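How does a robot learn to put the dishes away? Mine practices in a pretend kitchen first! I work on a project called Grimaretti, and our kitchen lives entirely inside a computer, so no real cups get smashed (phew).

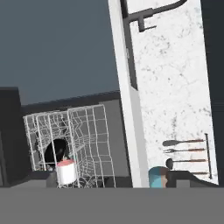
Every time the robot starts a new try, we shuffle things a bit. Maybe a cup moves, or the counter changes color. My friend Yasuo set up 3,000 of these mixed-up kitchens, and I got to test them.

Then we wondered, does all that shuffling really help? So we trained a second robot in just one kitchen that never changed. We gave both robots 300 brand-new kitchens to try, and the shuffled one did way better!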